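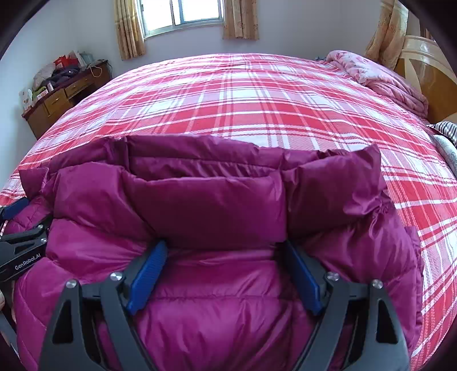 Purple puffer, plaid sheet, two sets of fingers on the job. Folding demo, open day at Winer

1/ Back from the Winer open day, feet killing me, posting this on the train before I forget it all. Folding session was the bit I went for. Long thread sorry

2/ Doors at 10, queue already down to the gate. They give you a sticker and a map. Map is wrong, the folding demo has moved to the house next door. Follow the smell of toast

3/ It's done in a proper bedroom. Big bed, crowded desk, gold curtains, the lot. Much prefer that to a white table under lights. Small groups, you stand in the doorway and keep your elbows in

4/ The grippers — dark grey fingers, blue pads on the ends with fine ridges. GenRobot.AI on the arm of one of them. Smaller than I'd pictured from the leaflet

5/ Why a puffer jacket? Asked. Answer was that towels are easy and everybody shows towels. A padded jacket is slippery, it's full of air, and it pushes back when you press it. Fair enough

6/ Also shiny fabric is a pain for cameras apparently. Highlights shift every time the cloth does. And then they go and put it on a red, pink and white check sheet. Someone behind me said "that's just cruel" and got a laugh

7/ Numbers for those who like them. Their jacket set is at 1476 folds so far, target for July was 200 so they've rather overshot. Each fold gets looked over by a person afterwards. That's the slow part, they said, teh folding is quick by comparison

8/ Question from the floor about zips. Long pause. "We're working on zips"

9/ Tekia had the room downstairs, sorting cutlery. Good, loud, very popular with kids. Didn't get near the front. Aquino were meant to be doing shelves but the stand was shut both times I went past

10/ Stinby talk at 3 was standing room only. Mostly about grip pads and how fast they wear. Took loads of notes, can't read half of them. Main thing — dust and fluff do more harm than heavy lifting, so clean the pads between garments

11/ Things I'd change. More chairs. Signs that match the map. Somebody with a louder voice in the bedroom, the back row got nothing. And let us bring our own coats in, I'd have happily handed mine over

12/ Things I wouldn't. Nobody read off slides upstairs. You could ask a daft question and get a straight answer. I asked three

13/ To the person asking if it's worth the trip with a ten year old: yes, but do the cutlery first and the folding after lunch when its quieter. Bring sandwiches, the van only had crisps left by 1

14/ Next one's not announced yet. They're taking emails at the desk, will post when I hear. My stop, bye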